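Sealing a Stone Benchtop

Granite, marble and limestone benchtops are porous to varying degrees. A penetrating sealer fills the pores near the surface and slows the uptake of oil, wine and coffee. It does not form a film, and it will not prevent etching from acids. Engineered quartz does not need sealing and should be left alone.

The method below suits a honed or polished top that is already installed. Allow one evening for cleaning and a full morning for sealing. If the kitchen is in daily use, clean on the evening before and seal on Sunday.

What you need

Solvent-based penetrating sealer, 435 mL tin
pH-neutral stone cleaner
Lint-free cotton cloths
Short-nap applicator pad
Painter's tape
Nitrile gloves
Plastic wrap and bicarbonate of soda, if there are oil stains

Testing absorption

Put a teaspoon of water on the stone in three places: beside the sink, beside the cooktop and in a spot that gets little use. Leave it for 9 minutes and wipe it off. A dark patch means the stone is absorbing and needs sealer. If the colour is unchanged at all three spots, stop there. Sealer applied to stone that cannot take it up dries on the surface as a hazy residue.

Test each slab separately where the kitchen has more than one. The island in our Dornach kitchen is darker than the wall run and takes up almost nothing, while the wall run needs a coat most years.

Cleaning

Clear the top completely, including anything that normally lives against the splashback. Wash with the stone cleaner diluted to the label rate, then rinse twice with clean water. Do not use vinegar, lemon or bathroom descaler on marble or limestone. Dish detergent leaves a film that interferes with penetration.

Treat oil stains before going further. Mix bicarbonate of soda and water to the thickness of peanut butter, spread it past the edge of the stain, cover with plastic wrap and tape down the edges. Leave overnight, remove the wrap and let the paste dry fully before scraping it off with a plastic card. Old stains may need a second round. 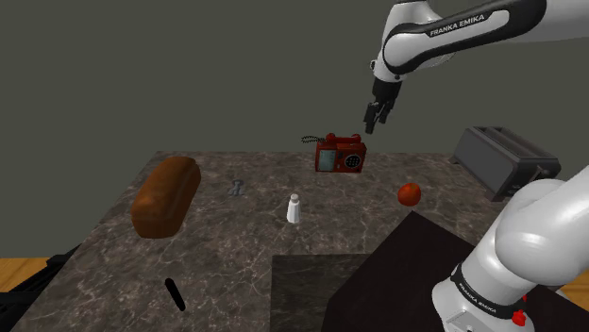 Drying time is the step most often cut short. Polished granite is ready the next morning. Honed limestone can hold moisture for two days, longer along the sink cutout. Damp stone rejects sealer and the finished coat will be patchy.

Applying the sealer

1. Tape off timber edging, painted walls and stainless steel.
2. Open the windows and turn off any gas pilot or burner. The solvent is flammable.
3. Try the sealer on an offcut or a hidden corner and check the colour once dry.
4. Work in sections an arm's length wide. Wet the pad and spread an even coat.
5. Keep the surface wet for the dwell time on the label. Top up any areas that go dull.
6. Wipe off all excess with a dry cloth before it turns tacky, then buff with a second cloth.
7. Apply a second coat if the label calls for one, at the interval given.

Lay used cloths flat outdoors to dry before putting them in the bin.

Curing and upkeep

Keep water off the top for 24 hours unless the label gives a longer period. Repeat the absorption test after a year. Haze that appears the next day can usually be lifted by wetting it with fresh sealer for a minute and buffing hard straight away.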